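Demonstration gathering (robot learning)

Demonstration gathering is the job of collecting worked examples for a robot to learn from. Somebody steers the arm through a task, the computer keeps a record of what the cameras saw and how the joints moved, and later on a learning program tries to copy the lot. I've spent a good part of my working life doing this at Wistska, so forgive me if this entry leans towards tabletop jobs and simulators (other editors are welcome to add the walking machines!).

How examples are made

Each example is usually called an episode. It starts with the objects set out somewhere and ends when the operator says the task is done, or gives up on it. At Wistska we steer with a pair of hand controllers, while the Kinsella group prefers a small copy of the arm that you push about with your own hand. I find theirs tiring after 30 episodes, though Veronika Fekete could happily keep going all afternoon and her movements are far smoother than mine.

Plenty of this work now happens in simulation. You get a drawn table, drawn objects and a drawn gripper, and a view from close to the fingers that you soon learn to read. Depth is the tricky bit. A pen and a pencil cup can look as if they're touching when there's still a gap, so most of us keep a second view open from the side.
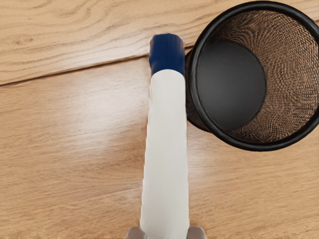 Variety matters more than beginners expect. My first set for Prultton had over 40 episodes in it and every one began from nearly the same spot, so the trained arm was lovely there and hopeless a hand's width to the left. Tibor Hajdu made me start again with the objects shuffled between episodes, and he was right, much as I grumbled!

Failed tries

People disagree about what to do with these. Some groups throw them away. Kornél Virág keeps them in a separate folder with a short note on what went wrong, and I've come round to his way of doing it, especially for slips that get put right halfway through. A recovery is a useful thing for a robot to see. Long dithering isn't, and I trim it when the operator has plainly stopped to think (or to answer the phone).

Labels

Every episode needs a sentence saying what the task was. Two people writing these on their own will drift apart, one putting "drop the pen in the pot" and the other "place marker in cup". The Gakby guidelines ask for both kinds, on the grounds that real users won't agree on their wording either. Darnell Oyelaran wrote most of that section and still answers questions on its talk page.

See also: teleoperation; imitation learning; simulated training; episode labelling.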